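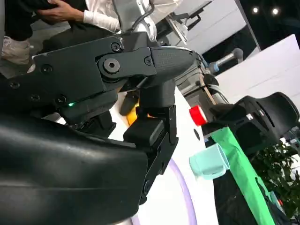
Subject: Re: [handweavers] Wool warp for blankets, and that sticky shed

Yetunde Ogunleye wrote:

> Hello all, I'm planning my first proper blanket on the four-shaft and I've got myself in a tangle before I've even wound anything. I have 3000 metres of the Rindov two-ply, the oatmeal one, and a cone of Anidow in dark green that I was given when a neighbour moved. Two questions. Is the Rindov strong enough for warp? It drifts apart if I tug it hard. And what sett are people using for a 2/2 twill that will be fulled afterwards? The chart in my book says one thing and the label says another. I did a sample last month and the shed was so sticky I had to clear it with my hand on every pick.
>
> Also, does anyone full in the bath these days or is it all washing machines?
>
> Yetunde

Hello Yetunde, and hello everyone, I've been lurking since February so I thought I'd better say something useful for once.

I've used the Rindov for warp three times and would use it again, but not straight off the cone. It's spun with oil in it and the oil catches all the fluff, and I'm fairly sure that's half your sticky shed. What I do is skein it, soak it in hand-hot water with a drop of washing-up liquid, rinse, and dry it with a bit of weight on the bottom (a coat hanger with a bag of pegs on it does me). You lose an evening and the bathroom looks like a dyer's yard, but it comes out rounder and less hairy to work with. Don't judge it by tugging one end, either. Mine drifts apart too if I pull at it like that, and I've had three broken ends across all three blankets, two of them my own fault for letting a knot go through the reed.

On sett – your sample will know better than any chart, but since you asked, I'd go wider than you think. My first blanket was beautifully neat on the loom and came out of the wash like a doormat. It's still in the car, the dog likes it. For the second I opened it right up so it looked like a bad net curtain, and it's the one people pick up and stroke! If your book gives one figure and the label gives another, take the lower and then sample that. A proper sample too, wide enough to pinch, and washed as roughly as you mean to wash the real thing. Mine always draw in more than I've allowed for.

As for the sticky shed, apart from the oil:

- Try threading so that neighbouring ends aren't rubbing in the same part of the heddles. On four shafts there's only so much you can do, but spreading them out in the reed helps.
- Lift the shafts one after the other, a hair's breadth apart. It's slower for the first ten minutes and then your feet stop complaining.
- More tension than you'd like, but let it off whenever you leave the loom. I forgot once and came back after a weekend away to a very sad selvedge.

The Anidow is a different creature. I had some in rust, and it's a lovely soft thing, but I'd keep it for weft. Do check it fulls at the same rate as the Rindov, mine didn't and I ended up with ripples along every stripe. My sister-in-law thought it was deliberate and I didn't put her right. If you want green in the warp as well I'd look at Cerska, they do small cones and the postage isn't bad.

Is 3000 metres enough? For a single blanket with the weft coming off the same yarn I used a bit over 2000, and that had 30 picks of plain weave at each end plus what the loom eats. So you should have some left for a cushion, unless you're weaving for a very tall person. Mine was meant to be for our bed and it fits the spare one.

Bath or machine: bath for me. I stand in it with my trousers rolled up and the radio on and tread for 26 minutes, that being how long the serial and the bit of news after it go on for. I know people who get perfect results from the machine on a wool cycle but I can't see what's going on in there and I worry. With the bath you can feel it change under your feet, it goes sort of squeaky and then thick, and you stop. Have towels ready, more than you think.

One question of my own while I'm here. Has anybody tried the So temples, the adjustable metal ones? My old one has lost a tooth and bites on one side only. I'd sooner hear from someone who has used one on wool before I spend the money.

Do post a picture of the green, Yetunde, even if it's only the sample!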